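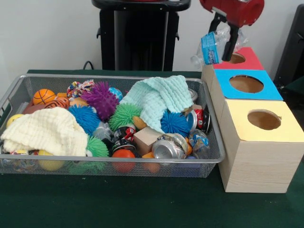

Issue 39, page 5

Sorting trial at Trarnholm paused after arm fails to stop

A trial of robotic sorting at the Trarnholm workshop was paused for most of a day in January after one of the arms kept moving when an operator pressed the stop button.

No one was hurt. The arm travelled a short distance past the point where it should have halted and pushed against the rim of a tray before a second operator cut the power at the wall.

The trial has been running since spring. Arms pick mixed items out of a wire tray, among them balls, blocks, toys, crushed cans and cloths, and drop them through holes in the tops of coloured boxes. The work is meant to show whether the same set-up could handle donated goods and household recycling, which arrive jumbled together.

Zineb Nasr, who runs the trial, said the fault was traced to a worn connector in the cable between the stop button and the controller. When the cable was bent a certain way, the signal dropped out.

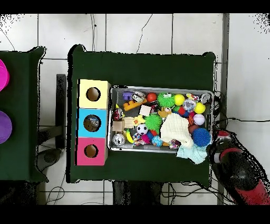
The controller should have treated a lost signal as a stop and shut the arm down. It didn't, and Nasr said that was the more serious of the two problems. A setting had been changed during a software update to get rid of false alarms, and it was never changed back.

"The connector is a cheap part and they wear out," she said. "The setting is on us."

The logs show the arm ran for 2 seconds after the button was pressed. It was moving at reduced speed, as it does whenever staff are working nearby. Fredy Muñoz was at the table at the time to untangle a cloth that had caught on the tray. He had pulled his hands back before the arm reached the rim.

The workshop checked its other stop buttons the same afternoon and found one more with a loose connector. Both have been replaced. Staff had been testing the buttons once a month, but always with the cable lying in the same position, so the fault did not show up.

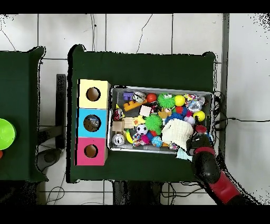 Nawal Berrada said a monthly check was never going to be enough for a button that people lean on, bump and drag across a table all day. She asked for the test to be done at the start of every shift, with the cable moved about by hand while the arm is running slowly. That has been the rule since the restart.

Lahcen Tahiri, who looks after the software, said the changed setting has been locked and now needs two people to sign off on it. The arm then went through 500 test stops without a miss before it was put back to work.

The tray was dented on one side and is still in use.
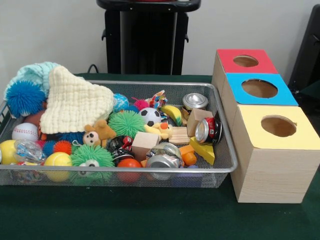
What happens next

A written report will go to Darby, the firm that supplied the controller, along with the old connector. The workshop has asked whether other customers could have the same setting turned off.

A second arm was due to join the trial in February. It will stay switched off until the report is finished.

We use cookies to remember your settings and count visits to this site. By continuing to read, you agree to our use of cookies. Accept | Manage preferences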